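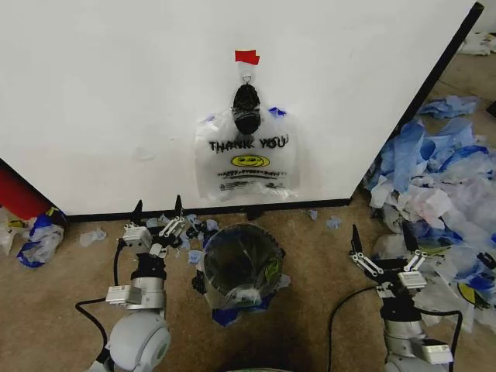 Forums > Facilities and Cleaning > Equipment > Threads

Two-arm unit on the bin liner run — anyone else's hours changed?

vkodikara
We've had the two-arm machine on liners since July. Site is the Virneck building, 173 desks, one bin each. It does the small round bins, swaps the liner and moves on. I used to do that run with one other person and now I follow it and pick up. Bags everywhere, scraps on the carpet, a taped-up hook with a shopping bag on it for it to practise on. My roster says "supervision" but my pay line says cleaner. Has anyone had theirs changed?

Roy_nights
Ours went the other way. They cut the liner run from the roster completely and gave the two hours to washrooms. Same pay, harder work. I'd take the bins back tomorrow.

M. Papadakis
I look after rosters for Naden. We kept the hours and put them on kitchens and glass. Two people moved, none let go. Vasanthi, if you're clearing up after it and resetting it, that's a different task and should be in your position description. Ask for it in writing.

vkodikara
I asked. Was told it's under review.

mastska
Sorry but I don't see the problem. Tying liners for a whole shift wrecked my thumbs. If a gripper can pinch thin plastic all night, let it.

Roy_nights
It tears thin plastic all night, you mean. The person who vacuums up the bits has a sore back in place of sore thumbs.

mastska
Try a heavier liner. We changed ours and the tearing dropped a lot. The cheap ones cling and the fingers go straight through.

vkodikara
Will ask about liners. We went through 1117 last month, which is more than when we did it by hand, and the supply budget comes out of our site. My supervisor had me explain the number.

M. Papadakis
That shouldn't be on you. Keep a tally of torn ones per shift — time and floor is enough — and send it up with the order. At our place the overrun got moved to the equipment budget once there was a record.

Roy_nights
And who's paid to keep the tally?

M. Papadakis
Fair point. Put it on the timesheet.

vkodikara
Started one tonight, 9 pm shift. Will post when I hear back about the pay line.

14 replies hidden · 6 likes · Share

We use cookies to keep you signed in. Accept | Manage settings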